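위스트사이드(Wistside) 로봇 동아리 소식: 꽃꽂이 과제, 드디어 본궤도에!

지난 호에서 예고만 살짝 하고 넘어갔던 꽃꽂이 과제 이야기를 이번에는 제대로 풀어 보려고 합니다. 기다리셨죠? 저희도 쓰고 싶어서 손이 근질근질했어요!

처음 보시는 분들을 위해 잠깐 정리하면, 올해 우리 동아리가 나가는 대회는 하이브콤(Hivcombe) 학생 조작 경연이고, 자유 과제 부문에 낼 주제가 조화 꽃꽂이입니다. 학기 초에 후보가 꽤 많았어요. 양말 짝 맞추기, 컵 쌓기, 필통 정리까지 다 나왔는데 마지막까지 남은 게 양말과 꽃이었고, 투표에서 한 표 차이로 꽃이 이겼습니다. 양말파 여러분, 내년을 기약합시다(진심입니다, 양말도 정말 재미있을 것 같아요).

규칙은 단순합니다. 탁자에 놓인 조화를 한 송이씩 집어서 꽃병에 꽂으면 되고, 제한 시간은 한 판에 90초. 꽃병이 넘어지면 그 판은 0점, 꽃이 탁자 밖으로 떨어지면 감점입니다. 말로 하면 쉬운데 직접 해 보면 줄기가 손가락 사이에서 빙글 돌아가 버리고, 꽃송이가 무거운 쪽으로 기울고, 잎은 잎대로 꽃병 입구에 걸립니다. 첫 주에는 한 판에 한 송이도 못 꽂고 끝난 날이 많았어요. 그런데도 다들 집에 안 가고 "한 판만 더"를 외치던 그 분위기, 직접 보셨어야 하는데!

2월 들어서는 연습 방식을 바꿨습니다. 그전까지는 좌표를 미리 찍어 두고 팔이 그대로 움직이게 했는데, 꽃은 놓을 때마다 모양이 달라지니 좌표가 맞을 리가 없었죠. 그래서 이제는 사람이 조종기를 잡고 시범을 보이고, 그 기록을 모아서 학습시키는 쪽으로 갑니다. 기록 관리에는 나케나노(Nakenano)를 쓰고 있어요. 1학년들이 선배들보다 훨씬 빨리 익혀서 요즘은 거꾸로 배우는 중입니다. 시범 기록은 지금까지 1605개가 쌓였고, 대회 전 목표는 대략 3000개예요. 절반을 넘었습니다, 여러분!

기록을 모을 때 제일 신경 쓰는 부분은 줄기를 집는 위치입니다. 잎이 모이는 자리 바로 아래를 물면 꽃이 덜 흔들리는 것 같다는 의견이 있고, 조금 더 내려가야 꽂을 때 여유가 생긴다는 의견도 있어서 두 가지를 다 모으고 있습니다. 튤립은 특히 의견이 갈려요. 잎이 크고 부드러운 천으로 되어 있어서 집는 사람마다 버릇이 다 다르거든요. 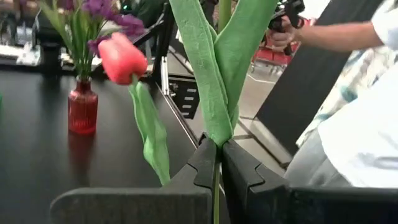

튤립은 집는 것보다 놓는 게 훨씬 어렵다고, 루치안 앙겔(Lucian Anghel)은 지난 모임에서 몇 번이나 강조했습니다. 손가락을 너무 빨리 벌리면 줄기가 튕겨 나오니까 꽃병 입구 아래로 줄기가 충분히 들어간 다음 아주 조금씩 벌려 보라는 이야기였어요. 다들 고개를 끄덕이면서 받아 적었고, 그날 이후 시범 안내문에 '놓기는 천천히'라는 줄이 하나 추가되었습니다. 글씨가 커서 못 볼 수가 없어요.

학습 결과도 조금 자랑하겠습니다. 보라색 꽃만 가지고 돌린 첫 모델은 꽃병 근처까지는 잘 가는데 입구 앞에서 한참을 망설였어요. 왼쪽으로 갔다가 오른쪽으로 갔다가, 보는 사람 속이 타들어 갑니다. 망설이는 구간이 긴 시범을 빼고 다시 학습시킨 두 번째 모델은 한 판에 최고 5송이까지 꽂았습니다! 물론 늘 그렇게 되는 건 아니고, 바로 다음 판에서는 꽃병을 시원하게 쓰러뜨렸지만요. 그래도 그 다섯 송이째가 들어가던 순간 연습실에서 나온 함성은 복도 끝까지 들렸다고 합니다. 옆방 합창반에는 늦게나마 사과드려요.

남은 일도 많습니다. 잎이 카메라를 가릴 때 모델이 엉뚱한 데로 가는 문제가 아직 그대로고, 꽃병을 살짝 옮겨 놓으면 성공률이 뚝 떨어집니다. 그래서 앞으로는 판마다 꽃병 자리를 바꿔 가며 기록합니다. 시범을 맡은 분들은 시작하기 전에 꽃병 위치를 기록지에 꼭 적어 주세요. 지난주 기록 몇 개는 위치 칸이 비어 있어서 결국 영상을 하나하나 다시 돌려 봤습니다. 조종기를 오래 잡으면 손목이 뻐근하니 중간중간 교대하는 것도 잊지 마시고요.

다음 달에는 마리뉴(Marinho) 학교 팀과 연습 경기를 합니다. 그쪽은 과제가 식탁 차리기라서 서로 점수를 겨루기보다는 과제를 바꿔 가며 해 보기로 했어요. 우리 모델이 숟가락을 꽃처럼 꽃병에 꽂으려 들지 않을까 벌써부터 두근두근합니다. 구경만 하실 분도 환영이에요. 시작은 오후 4시이고, 의자가 넉넉하지 않으니 조금 일찍 오시는 게 좋습니다.

조종을 한 번도 안 해 본 분도 시범에 참여할 수 있습니다. 처음 몇 판은 연습으로 치고 기록에 넣지 않으니까 부담 없이 연습실 문을 두드려 주세요. 집에 안 쓰는 조화가 있으면 그것도 대환영! 줄기가 너무 굵지 않은 것이면 종류는 상관없고, 해바라기가 있으면 정말 좋겠습니다.

댓글

양말파1호
한 표 차이 아직도 못 잊었습니다. 그래도 다섯 송이는 인정합니다. 축하해요!

민들레
해바라기 두 송이 있는데 줄기에 철사가 들어 있어요. 괜찮을까요?

편집부
민들레 님, 철사 있는 것도 좋아요! 끝부분만 테이프로 감아서 가져와 주시면 됩니다.

합창반
사과 받았습니다. 다음에 여섯 송이 꽂으면 축가 불러 드릴게요.

최근 소식
하이브콤 경연 자유 과제, 후보 투표 결과
나케나노 처음 쓰는 분들을 위한 짧은 안내
마리뉴 팀 방문기: 접시는 왜 미끄러지는가
연습실 공구함 정리했습니다
신입 부원 인사 모음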